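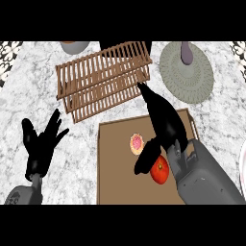 Objet : Re: [téléop-cuisine] Démonstrations à deux mains, par où commencer ?
De : Nuala Duggan
À : liste téléop-cuisine

Bonjour Valentin, bonjour à toutes et à tous,

Pardon pour le délai, j'ai laissé ton message ouvert dans un onglet toute la semaine en me disant que j'y répondrais « ce soir », et nous voilà dimanche, avec une théière pleine et enfin un peu de temps devant moi. Ta question m'a fait très plaisir, parce que je me la posais presque mot pour mot quand je suis arrivée chez Voslow et que personne n'avait encore écrit la moindre page là-dessus.

Valentin Sutter a écrit :
> Bonjour la liste,
> Je débute avec la cuisine simulée (vue de dessus, plan de travail en marbre, les deux
> bras et les mains à doigts). Je pilote au casque avec les gants Hayashi. Mon
> exercice : prendre la tomate sur le plateau, puis la poser ailleurs sur le plan
> de travail sans bousculer la tartelette.
> J'ai enregistré 41 démonstrations et j'en jette beaucoup. Deux choses me
> gênent. D'abord, ma main gauche ne fait rien et je ne sais pas où la mettre.
> Ensuite, en descendant vers la tomate, le pouce droit touche souvent la
> tartelette.
> Faut-il garder les essais où je me reprends ? Et combien de temps
> travaillez-vous d'affilée ?
> Merci d'avance,
> Valentin

Je prends les choses dans le désordre, tu me pardonneras.

Pour la main gauche, ma réponse est toute simple : choisis-lui une place et tiens-t'y. Moi, je la laisse ouverte au-dessus du marbre, à gauche du plateau, les doigts bien écartés, à bonne distance des lattes de l'égouttoir. Au début je la laissais flotter, elle suivait ma respiration, mes hésitations, et même mes gestes quand je parlais à quelqu'un dans la pièce (je parle beaucoup avec les mains, ceux qui m'ont vue à Kedholm peuvent en témoigner !). Le modèle avait appris tout cela avec une grande application. Il prenait la tomate correctement de la main droite et, de la gauche, il faisait la conversation. Lieven Maes m'a conseillé de poser le vrai coude gauche sur un accoudoir pendant toute la prise, et depuis je n'ai plus eu à y penser.

Pour le pouce, je soupçonne que tu descends avec la main déjà à moitié fermée. Sur ce plateau, la tartelette est plus au centre et la tomate un peu plus bas vers la droite, il ne reste donc pas grand-chose entre les deux pour passer. Essaie d'arriver par la droite, paume haute, doigts allongés vers le fond, et de ne replier le pouce qu'une fois la main à l'aplomb du fruit. Fais attention aussi au bout des doigts : dans cette position ils viennent tout près du bas de l'égouttoir, et à travers le casque on apprécie mal la distance. Je fais toujours une petite pause avant de fermer la main - deux respirations, pas plus - puis je coupe cette pause au montage, autrement le robot apprend à rêvasser au-dessus du plateau.

Faut-il garder les reprises ? Là, nous ne sommes pas tous d'accord et je te donne seulement mon avis. Je garde une démonstration si la correction est franche : on s'écarte, on remonte, on redescend mieux. Ces essais-là sont précieux, ils montrent au robot comment se sortir d'une mauvaise approche. Je jette celles où je tripote la tomate du bout des doigts en espérant que ça finisse par tenir. Philomena Cronin, elle, garde tout et met une étiquette à chaque essai. Elle a sans doute raison sur le principe, mais il faut avoir sa patience pour les étiquettes.

Quant à la durée, je fais des séries de neuf démonstrations, puis je retire le casque et je vais marcher un peu. Passé six séries dans la journée, mes gestes deviennent brusques et je le vois très bien sur les courbes du poignet le lendemain. Pense aussi à refaire le calibrage des gants après chaque pause, surtout le pouce, c'est lui qui dérive le plus vite chez moi.

Une dernière chose, que Roald Engström m'avait soufflée et que j'ai mis trop longtemps à écouter : déplace un peu la tomate et la tartelette d'une série à l'autre. Si elles démarrent toujours au même endroit, tu enseignes un trajet et le robot se passera volontiers de regarder.

Si tu veux, envoie-moi deux de tes essais ratés, ceux où le pouce accroche, et je les regarderai avec grand plaisir. J'apprends toujours plus sur les ratés des autres que sur mes propres réussites. Et si quelqu'un sur la liste a gardé les notes de l'atelier de Groltness, de mai, je veux bien une copie, j'ai égaré la mienne.

Bien amicalement, et bon courage pour la suite,
Nuala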